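Natural Dyeing > Plants and Kitchen Scraps
Onion skins – how strong do you go?

madderhatter
Posts: 3,004
I've been saving skins since October and I finally have 400 g of the brown ones, which fills a pillowcase. So excited to use them! I've got four skeins of Grunport aran, undyed, mordanted with alum. Last year I used equal weights of skin and wool and got a lovely deep orange, but I'd love something softer this time, more like straw. Do I use fewer skins, or the same amount and pull the wool out early?

pennywort
Fewer skins, every time. If you whip the wool out early it looks gorgeous in the pot and then half of it rinses away. I go for around a third of the weight of the wool and leave it in overnight with the heat off. Comes out like shortbread. Love it.

slowpot
Got to disagree with pennywort there. I make one strong pot and dip in turns, first skein for the longest, last one for a few minutes, and mine have kept their colour through two winters of hats. You get a whole family of shades that sit together beautifully in a yoke. With a weak bath you get one shade and a lot of spare wool.

pennywort
Two winters of hats isn't two summers on a windowsill though! My dipped ones went beige by the back door. The long-soaked ones next to them hardly moved.

slowpot
Fair, mine live in a drawer. What's your water like? Ours is so hard the kettle rattles.

pennywort
Very soft. That might be half the argument, to be fair.

kelpie_lane
Can I put in a word for the third way? Strain the strong bath, then water a bit of it down in a glass and look at it in daylight before any wool goes near it. It won't tell you the final shade (wool always has its own ideas) but you soon get an eye for it. I've got a notebook going back to my very first Kidach fleece, all splodges and swearing. Pale yellow in the second glass below, and a browner amber in the third – I find that sort of gap really useful to have in my head when I'm deciding.

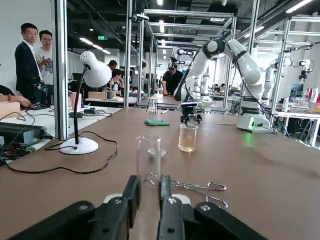
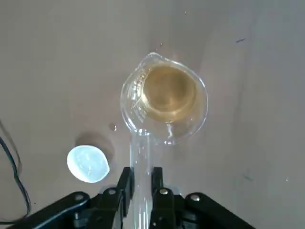
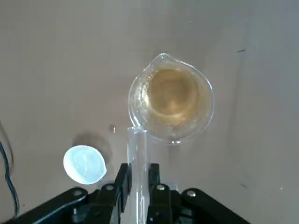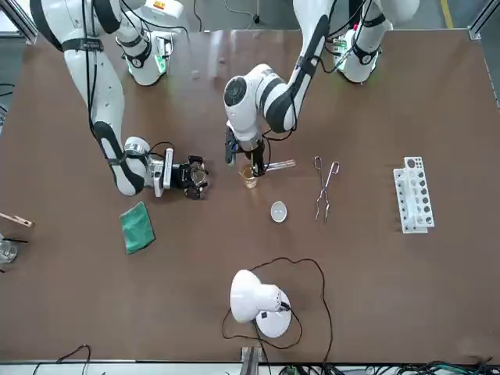
madderhatter
Right, I'm sold on testing first. I'll do one strong pot, keep a jugful back, and water the rest down for a couple of the skeins. Does anyone add a pinch of iron at the end? I had a go on some Strachan sock yarn and it went the most wonderful mossy green, but it felt a bit crunchy afterwards.

slowpot
Less iron than you think, and in a separate pot. Take it out the moment it turns. Crunchy means it stayed in too long.

pennywort
Agreed with slowpot for once! And do post the skeins when they're dry, please. Side by side, by a window.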